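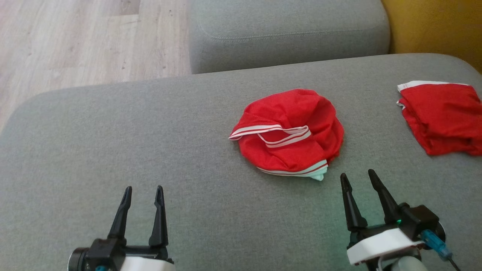

# Folding and Storing Clothes at Home: Common Questions

These are the questions that come in most often from Starel wash-and-fold customers. If yours isn't on the list, leave a note in your laundry bag or ask at the Nwosu Street counter.

## Can I fold on the sofa, or do I need a table?

A sofa seat works fine if it's flat and fairly firm. Move the loose cushions and brush off any crumbs or pet hair first. Very soft seats let the clothes sink in the middle and the folds come out crooked. For shirts with collars, use a table or a made bed.

## How do I fold clothes with an elastic waistband?

Lay the garment face down and smooth the band flat with your palm. Don't stretch it. Fold one side over the other so the two ends of the band line up, then fold up from the bottom until you have a rectangle. Leave the band along the top edge. You can find it quickly in a drawer that way.

## What about straps?

Tuck them in before the first fold. Long straps should lie straight down the middle of the garment. If they're twisted, untwist them now, or the twist will be pressed in by the time you want to wear it.

## My red clothes have white trim. How should I wash them?

Cold water, inside out, with other reds or darks. Wash new reds separately for the first 2 washes. Take them out as soon as the cycle ends. A damp red item left bunched up in the machine is the usual cause of pink trim.

## The trim has already turned pink. Can you fix it?

Sometimes. Don't put it in the dryer. Wash it again in cold water with a color-run remover that is safe for the fabric, and follow the package directions. Chlorine bleach will damage most elastic, and it can leave light patches on the red. Bríd Sheehan handles stains and dye problems at the counter and will look at a piece before you pay for anything.

## Does it matter if clothes sit in a pile for a day?

Cotton will wrinkle. Most knits and stretch fabrics recover once they're shaken out and folded. If something is badly creased, hang it in the bathroom during a shower, or tumble it on low for a few minutes with a damp washcloth.

## Can clean laundry stain upholstery?

Dry laundry, very rarely. Damp laundry can, and dark or red items on a pale gray or cream seat are the ones to watch. Check waistbands and seams before you put anything down, as they dry last. If color does transfer, blot with a white cloth and cool water, and check the care tag on the cushion before using any cleaner.

## Should I stack things or stand them up in the drawer?

Either. Standing them on edge makes it easier to see what you have, but it needs a fairly full drawer or everything slumps over. Stacks are better on open shelves.

## Do you fold to a set size?

Yes, unless you ask for something else. Write the width you want on your order slip. Oluwaseun Dauda keeps customer preferences on file, so you only need to tell us once.

## Do you take items that are 100 percent wool?

Yes, but bag them separately and mark the bag. They're dried flat and come back a day later than the rest of your order.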